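Incidencia: personas duplicadas tras importar GEDCOM en Plivero
Estado: resuelta a medias
Categoría: árboles / importación / fusiones

Descripción inicial

Tras importar en Plivero el árbol de la rama Sitompul (exportado desde Jondero), el programa me informa con mucha alegría de que la importación ha terminado «sin errores». Tengo ahora 74 parejas casadas consigo mismas y un bisabuelo que figura como padre de su propia madrina. El archivo original tiene 900 personas. El árbol resultante, bastantes más, y no creo que hayan nacido durante la noche.

Pasos para reproducirlo:
Exportar desde Jondero en GEDCOM 5.5.1, con notas y fuentes.
Importar en Plivero con «Fusionar coincidencias» activado (viene activado de serie, quién sabe por qué).
Abrir la vista de abanico y sentarse.

Actualización, 9:40

Soporte me pide que borre la caché. La he borrado. El bisabuelo sigue en sus trece.

También me piden una imagen ligera para comprobar si los adjuntos se pierden al fusionar, que es el segundo problema: las partidas de bautismo escaneadas se han ido a fichas ajenas.

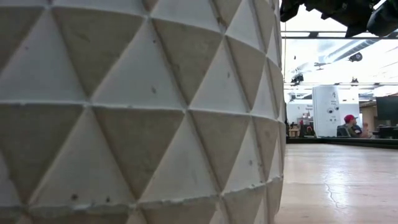
Imagen 1: recipiente de hormigón con relieve de triángulos.

Resultado: tras la fusión, el adjunto aparece en la ficha de prueba y en la de una tía abuela fallecida en la infancia. Las partidas de bautismo hacen lo mismo, o sea que el tipo de archivo da igual.

Actualización, 11:15

Creo que ya sé por dónde va. Jondero numera los individuos con identificadores del tipo I0001 y Plivero, por su parte, también. Al importar sobre un árbol que ya existe, Plivero debería renumerar los entrantes. Renumera las personas, pero no los vínculos de familia (FAMC y FAMS), que siguen apuntando a los números viejos. De ahí los matrimonios imposibles. Lo de la madrina es otra cosa: Jondero exporta los padrinos como ASSO y Plivero los lee como le parece.

Repetí la prueba en un árbol vacío y no hubo ni un solo duplicado.

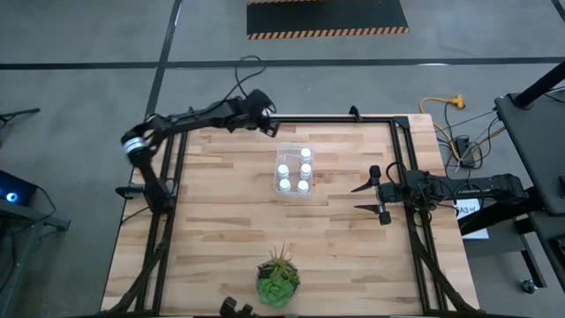 Con el árbol vacío los vínculos de familia salen bien y cada adjunto se queda en su ficha. La madrina, en cambio, sigue siendo hija de su ahijado, pero al menos es un único disgusto y no una epidemia.

Respuesta de soporte, 13:05

Confirmamos el comportamiento. Le recomendamos no importar sobre árboles existentes con más de 3.000 personas.

Mi árbol no llega. Lo dejo dicho por si alguien lo lee.

Solución provisional

Para quien venga detrás con el mismo lío:
1. Restaurar la copia de seguridad anterior a la importación. Si no hay copia, mis condolencias.
2. Pasar el GEDCOM por Ustska y usar «Prefijar identificadores». Yo puse una S delante de cada número.
3. Importar con «Fusionar coincidencias» desactivado.
4. Fusionar a mano, empezando por los matrimonios y dejando a los hijos para después. Al revés se puede, pero yo no lo repetiría.
5. Buscar en el archivo las líneas ASSO y convertirlas en notas.

Pendiente

Quedan 3 fichas con la fecha de defunción anterior a la de nacimiento. Dos son culpa de Plivero. La otra está así en el libro parroquial y ahí no me meto.

Dejo la incidencia abierta hasta que arreglen lo de los padrinos.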